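What the quote left out

Posted in October

I've put off writing this because I wanted to see a second quote first. Now I have two and I trust neither of them, so I may as well get it down.

Some background for people who don't read this regularly. We run a small shared kitchen and teach prep skills out of it, and we've been asked to plan for a two-arm robot setup for the bench work. The money is a grant. It has to be spent on equipment, it has to be spent by spring, and those two facts explain a lot of bad purchases I've seen over the years.

The Vendura quote

It runs to 20 pages. The arms are on page two. The other pages are a support plan, a training plan, a software tier I can't decline and something called workflow readiness. I asked what workflow readiness was and got a call instead of an email, which I've learned to take as a bad sign. After 58 minutes on the phone I still couldn't have told you.

They do list a spare gripper, I'll give them that. Price for the spare: 1,000 dollars. Price for the mounting plates: also 1,000 dollars, for flat metal with holes in it.

The Plomis quote

Shorter and cheaper, and it worries me more. It assumes a table. I mean that the drawing shows a table, perfectly flat, with nothing on it except the one object the robot is going to pick up. I have never worked at a table like that. Ours has cords, trays, the bag something came in and whatever the last person didn't put away.

Shipping isn't included. Neither is anyone to bolt the thing down. There's a line saying the customer will provide "a suitable environment" and I'd like that phrase defined before I sign under it.

What I put in my own budget

I went through the job the boring way, item by item, and wrote down everything a bench like this would need before it did anything useful. My list, in no special order:

Mounting, and a table that can take it. Not the folding one.

Cameras, clamps for the cameras, and spare cables. Neither quote has enough cable. I'd double whatever they say.

A mat or some other surface you can wipe down.

Food. Real food, bought again every week. Degefa down the road will give us a trade price on vegetables, but it's still a running cost and the grant won't cover it. Plan on onions, peppers, scallions, sweet potatoes, eggs. Eggs are going to be their own line, I suspect.

Boards, pots, bowls and racks – the ordinary stuff, which takes up more of the table than the arms do.
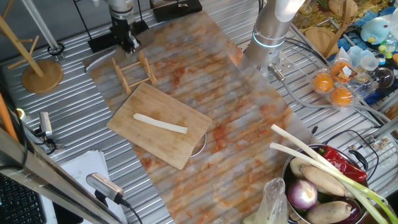

Hours, and who pays for them

Both sellers treat setup as a one-time thing. I don't believe it. Someone has to lay out the board, put the food on it, clear it off and lay it out again, and that person gets paid by us. I've asked Stokton, who handle our insurance, whether they need to know about any of this. They do, and they want a form.

So for now the answer is no to Vendura, and Plomis gets a list of questions starting with the table. If they come back with a number for installation I'll look at it again before the spring deadline.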